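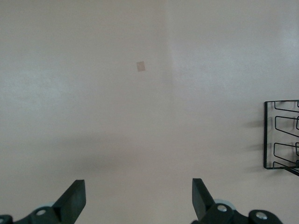 Un même roman policier paru sous deux titres : comment le signaler au catalogue ?

Médiathèque Madatton
Dimanche 31 mai 2020
7 partages

Notre établissement procède actuellement à la révision des notices de son fonds policier, lequel comprend 812 titres. Il a été constaté qu'un roman traduit de l'anglais, acquis dans la collection Kincaid des éditions Pallorard, figurait également au catalogue sous un titre différent, dans une réédition de poche postérieure. Le nom de l'auteur, celui du traducteur et le titre original sont identiques. La réédition ne comporte aucune mention de l'édition antérieure, et plusieurs lecteurs ont emprunté les deux volumes en pensant qu'il s'agissait d'œuvres distinctes.

Convient-il de fusionner les notices ou de les maintenir séparées ? Par ailleurs, la liste des ouvrages du même auteur affichée en rayon doit-elle reproduire les deux titres ?

Réseau documentaire Drevo

Les notices doivent être maintenues séparées. Chaque édition fait l'objet de sa propre description, établie d'après la page de titre du volume, et le titre qui y figure ne saurait être remplacé par un autre. Le lien entre les deux s'effectue par le titre original, qu'il convient de saisir sous une forme rigoureusement identique dans chacune des notices, article initial compris. Une note peut utilement compléter l'ensemble : « Paru antérieurement sous le titre : », suivie du titre de la première traduction et de l'année.

Il est recommandé de comparer les textes avant de rédiger cette note. Certaines rééditions reprennent une traduction révisée, d'autres un texte abrégé ; nous avons relevé, dans la même collection, des coupes allant jusqu'à 2 chapitres. Dans ce cas, la mention « texte abrégé » est à porter si l'examen des volumes le confirme.

S'agissant de la liste en rayon, nous retenons pour notre part le titre de l'édition la plus récente, l'ancien titre étant indiqué entre parenthèses. Le classement suit l'année de parution originale.

2 commentaires

Lecteur_du_canal

Bonjour, chez nous la bibliothèque a simplement retiré l'ancien exemplaire. Cela règle la question.

Section policière, bibliothèque de quartier

Le retrait évoqué ci-dessus ne paraît pas souhaitable avant vérification, l'édition ancienne pouvant être la seule à donner le texte intégral. Nous souscrivons à la réponse du réseau Drevo, sous une réserve : si le logiciel ne permet pas la recherche par titre original, il y a lieu d'ajouter l'autre titre français comme variante dans chaque notice. Le lecteur qui saisit l'un ou l'autre obtient alors les deux éditions. Nous avons appliqué cette méthode en octobre à l'ensemble de nos traductions.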